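Reducing Single-Use Packaging in the School Canteen
Final Project Report

Prepared by: Nesma Ouali, Aisyah Lau and Tanveer Lodhi
Project supervisor: Sewwandi Bhuiyan
Submitted: May 6, 2023

1. Background

Cokaleck College serves lunch to 703 students on each school day. Until this year, most hot meals were sold in card boxes with a plastic lining, which the local recycling service does not accept. The project group was asked to examine whether reusable trays and refillable bottles could replace part of this packaging without slowing down the lunch service.

2. Method

The trial ran for 20 school days, beginning in February. Students in Years 9 and 10 were invited to take part and 80 agreed. Each participant collected a meal on a reusable tray and returned it to a trolley beside the exit. Participants were also asked to bring their own bottle and fill it at the water point next to the library.

The group weighed the canteen waste at the end of each lunch period. A short questionnaire was handed out in the final week, and the kitchen manager, Rania Farouk, was interviewed twice regarding washing, storage and staff time. 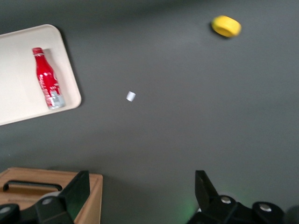
Returned trays were washed with the ordinary kitchen load. No additional machine was hired, although the second wash of the day had to be moved forward so that clean trays were ready for the later sitting.

3. Findings

Of the 80 participants, 70 completed the questionnaire. Most stated that they would continue with the trays if the return trolley were easier to reach. Several objected to carrying a full tray up the stairs to the upper dining area, and this matter was also raised by the kitchen staff.

The weight of card waste fell during the trial. Food waste did not change in any clear way. The group had expected that smaller portions on trays would reduce leftovers, but the records do not support this.

Queues were longer on the first two days and then returned to their normal length.

4. Limitations

Participants chose to join and may have been more interested in the subject than other students. The scales were unavailable on one day, and that day has been left out of the waste records.

5. Recommendations

The group recommends that trays be offered to all year groups from September, that a second return trolley be placed near the stairs, and that boxes remain available for students who attend lunchtime clubs.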